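Home Journal Archive About Contact

2026-01-16
By Przemysław Pawłowska
5 min read

Slept badly and got up before the alarm. The radiator in the bedroom was ticking again. I made coffee and sat with the piano part for an hour before I let myself touch the keys, which is what my teacher has been asking me to do since September. Read it first, play it second. I'm bad at this. My hands want to go to the keyboard as soon as the page is open.

The piece is the second of the Lazarević dances, the slow one. I said yes to it in a weak moment. The recital is in a church hall that holds 175 people and will have maybe a third of that in it, mostly relatives of the younger students. I'm the oldest person on the program by a long way. The next one down is a dentist who plays Schubert very loud.

This morning I worked on the middle page. The left hand has a stretch I can't make without rolling the chord, and I've been rolling it for weeks and calling it a choice. My teacher let it go for a while. On our last lesson she put a pencil circle around it and wrote "no." So I tried taking the top note with the right thumb. It works if I lift the melody early, but then the melody has a hole in it. I tried it with more pedal and it turned to soup. Then I went back to rolling the chord. I'll try the thumb again tomorrow when I'm less annoyed.

Went out at eleven for bread and stamps. It was cold but dry. The post office had one window open and a line to the door. The man in front of me was mailing a saxophone mouthpiece to his son and wanted to insure it for 2000 dollars, and the clerk asked him twice if he was sure. He was sure. I bought the stamps with the birds on them. I have three letters to write and I've had them to write since before the holidays.

Stopped at Etia on the way back and had the lentil soup. They have changed the bread that comes with it and it's smaller. I read the first 40 pages of the book my sister sent, a history of a riverboat called the Isis that carried mail and, for one summer, a dance band. So far it's mostly about the boiler. I like it more than I thought I would. The author has been through every repair bill and he wants you to know it. There is a footnote on rivets that runs onto a second page. My sister says the band turns up in chapter five.

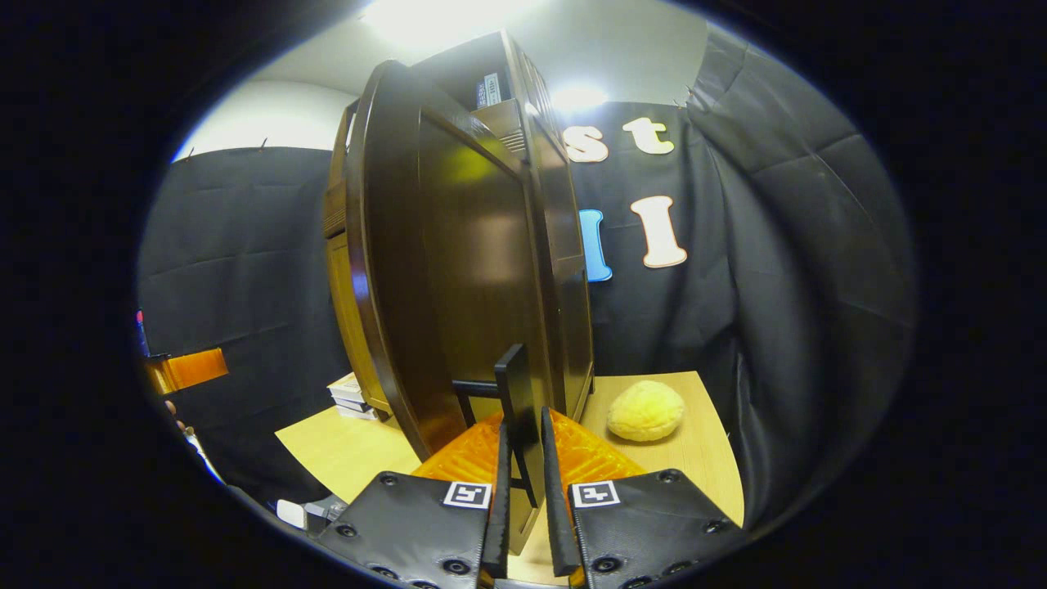 After lunch I did the bills and called the insurance people about the water damage from the fall. They have lost the form. I have a copy, and I read them the reference number, and they said the number belongs to a different kind of claim. I asked what kind and they couldn't tell me. I'm to expect a call back. I wrote down the name of the person and the time, as my father would have done, and put the note in the kitchen drawer with the other notes.

Then back to the piano from three until a little after four. I left the middle page alone and played the ending very slowly. The ending is easy to play and hard to do well. It's eight bars of almost nothing, the same two notes back and forth, and you have to get softer the whole way without dropping any of them. I dropped one each time, never the same one. I recorded it on my phone and listened back, and it was better than it had felt, except that I slow down in the sixth bar as if I were looking for my keys. I marked the bar.

I also listened to the old recording again, the one from Pleltunari. The pianist there takes the whole dance faster than it's marked and doesn't slow down at the end at all. It just stops. The first time I heard it I thought the file was broken. Now I think she may be right, or right for herself. I don't have the nerve to stop like that in front of a dentist.

My teacher wrote in the afternoon to move next week's lesson back an hour. She also asked if I would turn pages for the violin and piano pair at the recital, since their usual person is having her wisdom teeth out. I said I would. Turning pages makes me more nervous than playing. When I play, the mistakes are mine. I did it once in college for a cellist and took two pages at a time in the slow movement, and the pianist had to play with one hand and turn back with the other. She was nice about it afterward. I still remember the sound of the paper.

Supper was eggs and the end of the cabbage. The neighbors upstairs were moving furniture, or one piece of furniture, from one side of the room to the other and then back. It went on for half an hour. I wrote one of the three letters, the shortest one, to my old landlady. I told her about the recital and then wished I hadn't, as she may come. She's 2 hours away by train and she doesn't like driving at night, so it would mean putting her up. I'd have to clear the spare bed, which has all the sheet music on it. I sealed the letter anyway.

To do tomorrow: middle page with the thumb, hands separate first. Mail the letter. Call the tuner about the A above middle C, which has gone sour again since the cold came. Find out what shoes I own that are black and don't squeak on the pedal. The brown ones are quiet, but my teacher has views about brown.

In bed by ten with the boat book. They have replaced the boiler.

Previous entry Next entry Back to top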